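Household Tips: Living With a Shopping Robot

Dullex rents out the Prostix by the week, and I have now had one for 2 weeks at $19 a day, plus a deposit of $1769 that I try not to think about while it is near the eggs. It does the produce run. I do the worrying. A few things worth knowing before you sign:

Write the list by item, one per line. "Salad stuff" got me 9 cucumbers.

Give it a light wire basket with a thin handle. The thick padded grip on my nice basket was beyond it, and the wicker one shed.

Put heavy, firm things first on the list: cabbage, potatoes, carrots. Tomatoes go last, unless you were planning on sauce.

Ask for whole heads of cabbage. It takes them by the base, which saves the leaves, and it has better manners about it than most people on a Saturday morning.

Leave yourself time. The Dullex booklet calls the pace "considered." I finished a crossword.

Wipe the fingers down afterward with a damp cloth and dry them well. Skip the lemon cleaner, whatever your aunt says about lemon cleaner.

Would I keep it? For greens, yes. Peaches I still pick out myself, and I have yet to hear a good word about the Corrigan add-on for soft fruit, least of all from Corrigan. The weekly rate drops in June, so wait if you can stand your own shopping until then.
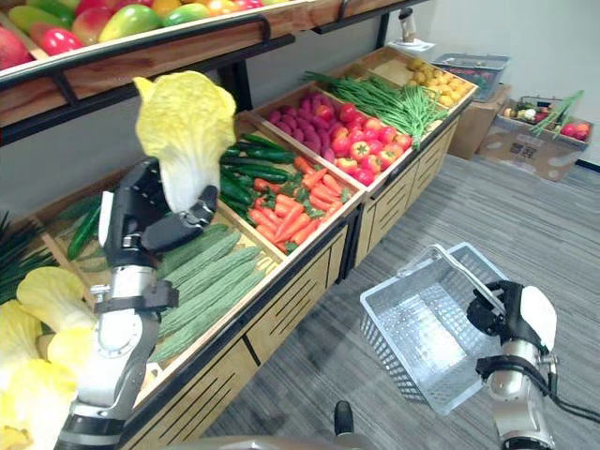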